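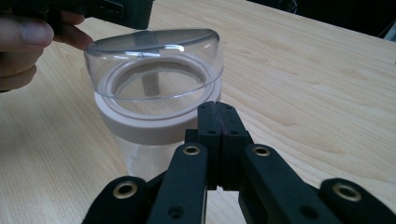
Home > Kitchen > Storage > Makers

Small Makers

Jun 19, 2020 | By Trinidad Olmedo

Rimantas Sakalauskas has been thinking about lids since January, and he can talk about them all afternoon (I let him!). He runs Futar, a two-room workshop in Rutmont, and his favorite jars are the clear ones with a wide collar and a domed top.

"I want to see what's inside before I open anything," he told me. "My mother kept tea in tins and we guessed every time. We guessed wrong a lot."

He went through 29 lid shapes before settling on the dome. Flat ones stacked better, he admits, but he kept coming back to the tall one. "You can heap the cookies up past the rim and still close it. That makes me so happy."

The collar gets just as much love. "It's where your hand goes," he said. "I made it wide so my thumb has somewhere to sit."

At home he keeps four on the kitchen table, mostly filled with rye crackers and dried apricots. A smaller size is next, once he gets the inner lip the way he likes it.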